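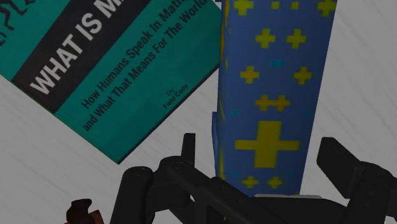 11 June 2023

Second day on the paste trials for the Llorente ledgers, and I'm writing this up before I clean the bench or I'll forget half of it again (see March, which is mostly blank, sorry everyone).

I made up the wheat starch a little thicker than last time, let it sit covered over lunch, and pushed it through the sieve twice. It brushes out nicely on the Favotwood board but still drags on the gray one, and I do think the gray board is simply thirstier than we're used to. Tiina Karppinen suggested sizing it first with a very thin coat and leaving it under felt for an hour. I tried that on two offcuts and the drag was gone on both - lovely, smooth, no little ridges at the turn-ins! The corners still want more bone folder than I'd like, but I was rushing.

Ledger 26 is the worst of the lot. The spine lining came away in one long strip, which was a pleasure, and then the old glue underneath took me the rest of the morning. Poultice on for ten minutes, scrape, wipe, poultice again. Please don't leave it longer than that, the folds go soft and you'll be mending all week. Ledger 361 is in much better shape and only needs its front joint rebacked. I've put it on the lower shelf with a slip in it.

Thread: we are down to the last spool of the 18/3 linen. Trinport quoted 735 for the big order, cloth included, and Granison haven't written back. I'd go with Trinport, their last cloth took the paste without a single stain coming through, and I'm tired of waiting.

Pressing overnight, boards and blotters swapped once before I leave. Whoever is in first, could you change the blotters again and have a look at the gray offcuts for warping? Mine always pull toward the pasted side and I'd like to know if the sizing helps with that too.

Still to do: sharpen the paring knife, find the other brass-edged board.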